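Ticket 3850 – Desk things on the new tables (Romthorpe, first floor)
Status: open, waiting for reply
Raised by: Shabani Kaijage
Handled by: Seung-woo Do, Flastudov Furniture Help

Shabani Kaijage, 9.12 am
Good morning, and thank you ever so much for sorting out the wobbly leg last time, it has been good as gold. My question now is a smaller one. We have six of the pale wood tables from the Lukumay range, and everyone loves them, but we can't settle on how to keep the little bits and pieces tidy. The mesh pen pot gets nudged along whenever anybody leans across, and I do worry about what its bottom edge is doing to the surface. I've tried a square of felt (it slid even more, if you can believe it!) and a blob of tacky putty, which held nicely for a fortnight and then left a greasy ring that took me most of a tea break to shift. I did wonder about the Drimosell desk tray, but the one in your catalogue looks rather deep for a glue stick. Pictures attached.

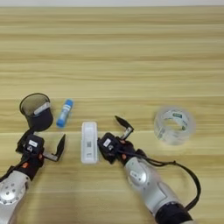
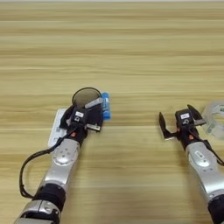
Attachments 1 and 2: small items on the pale wood table, Romthorpe

Seung-woo Do, 10.40 am
Hello Shabani, lovely to hear from you again, and I'm so pleased the leg is behaving. Thank you for the pictures. The grain runs side to side on these tops, so if you do find a greasy mark, wipe along it with warm water and a drop of washing-up liquid, then dry it straight away. Please don't use anything gritty, however tempting.

For the pot, try a thin rubber ring in place of the felt. Felt is made for sliding, bless it, and rubber grips. We sell them in 75 mm, though do measure the base of yours first, as pots vary a good deal. As for the tray, you're right that the standard one is deep. There is a shallow version, part 197, and a glue stick can lie flat in it without vanishing to the bottom.

Shabani Kaijage, 2.05 pm
Oh, that's a relief – I had no idea there was a shallow one. I'll measure the pot after lunch tomorrow and let you know. Could you tell me whether the tray has feet, or does it sit flat on the wood?

Seung-woo Do, 2.31 pm
It has four soft feet, and you can peel them off if you'd like it flat. I'll leave the ticket open until you've measured.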